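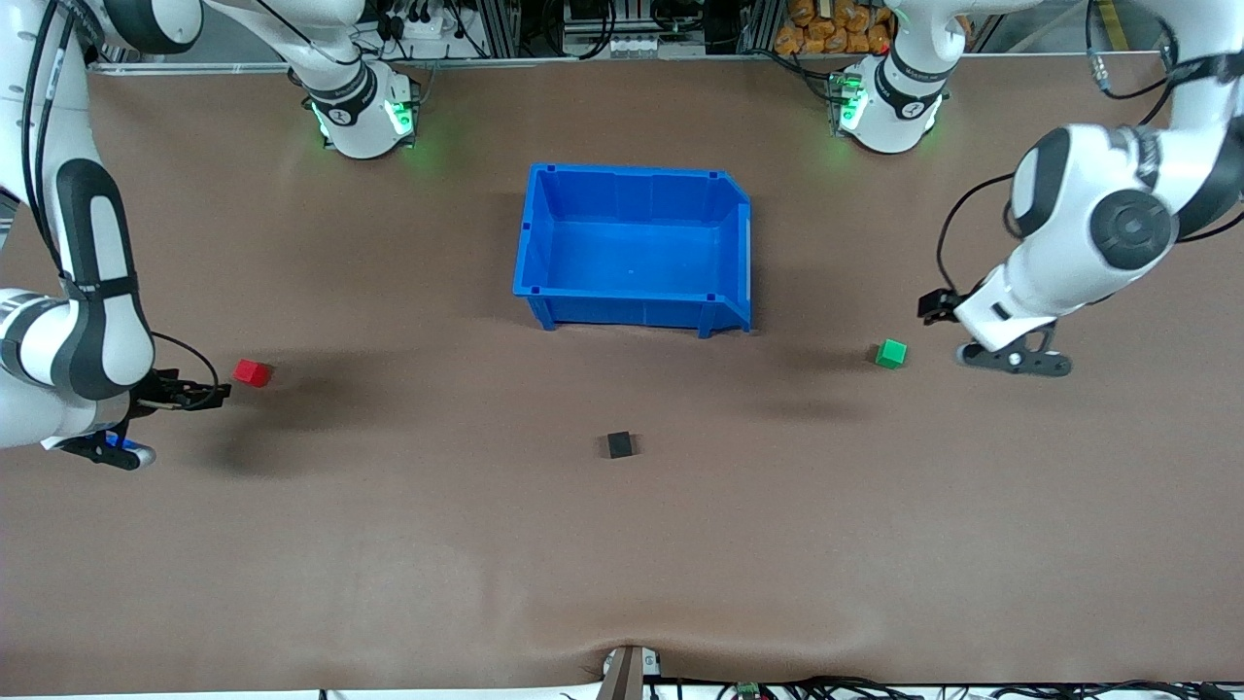 Cosley Stackable Parts Bin, Blue

Supplied by Ostapchuk Storage to schools, clinics and community workshops. Product notes revised 1 May 2018.

The Cosley bin is an open plastic storage bin intended for small items that must be kept sorted and within reach: counting blocks, fasteners, game pieces, craft supplies. Bins may be stacked on a shelf or set singly on a table. The colour is a strong royal blue, chosen so that the bin is readily found among other classroom equipment.

Ordering
Bins are sold singly or in cartons of 70. Orders of more than 1,000 bins are filled from the Clodmont warehouse and should be arranged in advance with Loredana Lombardi, Institutional Sales. Dividers are catalogued separately under Valtska. 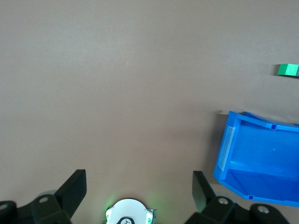
Labelling is left to the purchaser. Cards are not included with the bin and may be cut from ordinary cardstock. The translucent holder on the front wall takes a narrow card, and bins are shipped with the holder unfilled – institutions with an existing colour or number system may therefore apply their own. The small notches in the rim should be kept clear of tape and adhesive labels.

Care
Wash by hand with mild detergent and dry before stacking. Do not use abrasive pads.

Enquiries concerning replacement label holders may be addressed to Vilja Rantala, Customer Service. Requests received in August are answered after the school orders have been filled.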